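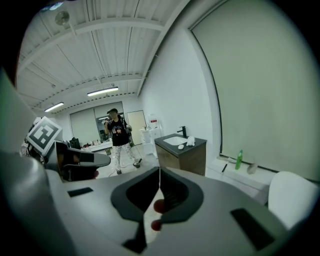
Figure 4.1 White block with a black square marker pattern on its face

Chapter 4
Paying for a Game Before It Is Sold

Milagros Umali and Noemi Marino

After you study this chapter, you should be able to:
explain what an advance is and who carries the risk of it
read a simple milestone schedule
calculate when a studio begins to receive royalties
describe the difference between gross revenue and net revenue in a publishing contract

Key terms: advance, milestone, recoupment, royalty rate, net revenue, platform fee

4.1 The opening case

In April the small studio Pendik had a playable first level of its puzzle game and money for two more months of salaries. The publisher Fanetti liked the level and offered to pay for the rest of the development. Pendik would receive the money in parts, one part for each milestone, and Fanetti would keep the income from sales until its payments were covered. Only after that point would the studio receive its share.

The team was glad, and also a little confused. One programmer understood the offer as a loan. The artist understood it as a salary. Both were partly wrong. An advance of this kind is normally not paid back in cash if the game sells badly, so it differs from a loan. But it is taken from the future earnings of the studio, and a salary does not work in this way.

4.2 What is recoupment?

Recoupment means that the publisher gets back the money it has advanced. The important question is from which money it is taken. Please compare two contracts. In the first, all net revenue goes to the publisher until the advance is covered. In the second, only the studio's royalty share is counted against the advance. The second contract looks similar on paper – the advance and the royalty rate can be exactly the same – but the studio will wait much longer for its first payment.

Suppose that a game has sold 1204 copies in its first week and that 445 of them were sold with a discount. It is not enough to multiply 1204 by the full price. The discounted copies must be calculated separately, and then the platform fee, taxes and refunds are subtracted. What remains is net revenue, if the contract defines it so. Always read the definition first.

Before you continue

Write down, in your own words, what Pendik should ask Fanetti before it signs. Keep your notes. In Section 4.5 you will compare them with the contract of a second studio, Plendix, which agreed to a lower royalty rate for its first 1000 copies and a higher one afterward.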